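Gears, Grippers and a Full House at the Torance Building Open Day

OCTOBER – The line for the elevator at the Torance building ran out past the bicycle racks well before the doors opened at 10 a.m., and it was a cheerful line, too, with thermoses going back and forth and at least two strollers that had to be folded up and carried. By the end of the afternoon the sign-in book at the front desk held 1641 names, and the folks at Bemutwood, the small automation company on the third floor, had long since run out of printed programs and were sending people upstairs with a friendly wave.

This was the company's first open day since it moved over from the old Padinis mill, and the main attraction was a two-armed robot putting together a set of gears in simulation, shown on the big wall screen in what used to be the staff lunchroom. Visitors went in by groups of 40, sat down on whatever was handy, and were walked through the job at an easy pace by the engineers, who took turns talking and seemed to be having a very nice time of it. 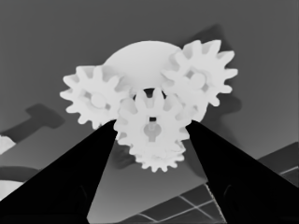
Assembly is one of those chores that people do without a second thought and that machines still find hard, and the engineers spent a good part of each talk on why. A person putting a toy together feels the moment when two parts settle against each other, and will wiggle a piece a little without even knowing it. A program has to be given all of that, one way or another. The close-up view was a great help with this part of the talk, with the white gears bunched up between two black fingertips and the teeth of the front one set in among those of its neighbors, and more than a few people in the audience held up their own hands and laced their fingers together to follow along. One engineer compared it to closing a stubborn zipper on a child's winter coat, which got a warm laugh from the parents in the room.

Bemutwood does its practice work in simulation before anything is tried with real machinery, and the reason given was mostly a matter of patience and money. A simulated gear that gets dropped can be put back with a keystroke, and a simulated arm that bumps the table doesn't need to go out for repair. The group has been at the gear job for 18 months, on and off, in between the paying work it does for packaging customers up and down the valley.
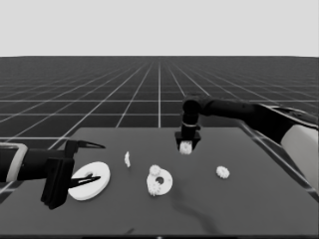
There was plenty of time for questions, and the questions were good ones. A retired machinist wanted to know how snug the fits were, and stayed afterward to talk it over – for most of the coffee break, as it happened. A girl in the second row asked whether the two arms ever bump into each other, and was told that yes, they certainly have, and that keeping each one out of the other's way takes a good deal of the planning. Somebody else asked if the robot gets tired of gears. The engineers answered that one on their own behalf, and said they were looking forward to trying hinges in the spring.

Down the hall, the Rweyemamu Workshop, which shares the floor and runs evening classes in basic electronics, had set out soldering kits for anyone over twelve. All 30 places were taken before lunch, and the instructors kindly added another table by the window so that the late arrivals wouldn't have to go home without trying. There were doughnuts from the bakery on the corner, and a very good pot of bean soup that came from one of the Bemutwood families and was gone by 1 p.m.

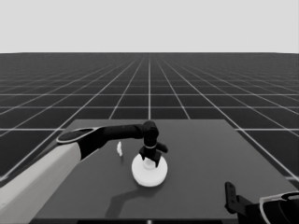 By the Neighborhood News Desk

The last talk of the day began at 4 p.m. and drew as big a crowd as the first, with several people back for a second helping. Some of them had brought along a husband or a neighbor they'd called at lunchtime, and the chairs had to be pushed right up against the back wall to fit everybody in.

Bemutwood says it would like to open its doors again next year, and is hoping to have the use of the larger room on the ground floor, so that visitors can skip the elevator altogether. In the meantime, school groups are welcome to get in touch through the front desk at the Torance building, where the programs have now been reprinted and are free for the taking. The Rweyemamu Workshop still has space in its evening classes, and a blue child's mitten with a button on the cuff is waiting at the desk to be claimed.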